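Getting the Clutter Off the Sink Deck
By Grethe Arnardóttir
September
17 comments | 13 shares

A sponge left on the counter sits in its own puddle. So does a bottle of dish soap, and after a week there is a slimy ring under it. A wire caddy on the wall takes care of both.

Hang it low, a few inches over the counter, so drips don't travel far and a cloth still fits underneath. Keep it to one side of the faucet. Directly behind the spout it will catch every splash.

Clean the tile with rubbing alcohol before you put up anything adhesive, and let it dry. Leave the mount empty overnight. If you are drilling, use a tile bit, go slowly, and put masking tape over the mark so the bit doesn't wander. Old screw holes can be filled with a dab of white silicone.

Load the tall things first. A pump bottle goes at the back with the nozzle turned toward the sink, smaller bottles in front of it. Scourers and brushes go in last, where you can grab them. Shake them out hard over the sink beforehand.

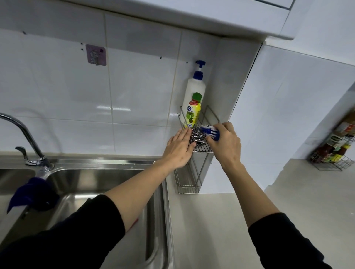 Steel scouring pad on the left, blue-handled brush on the right, soap behind.

Steel pads rust if they stay wet, so give them the airiest spot and don't wedge them under a bottle. Keep them away from nonstick pans and glossy tile.

Take the caddy down once a month and soak it in hot water with a cup of white vinegar for roughly 19 minutes. An old toothbrush gets into the corners. Dry it before it goes back up.

Questions or corrections: write to the Pridell home desk
© Pridell | Back to top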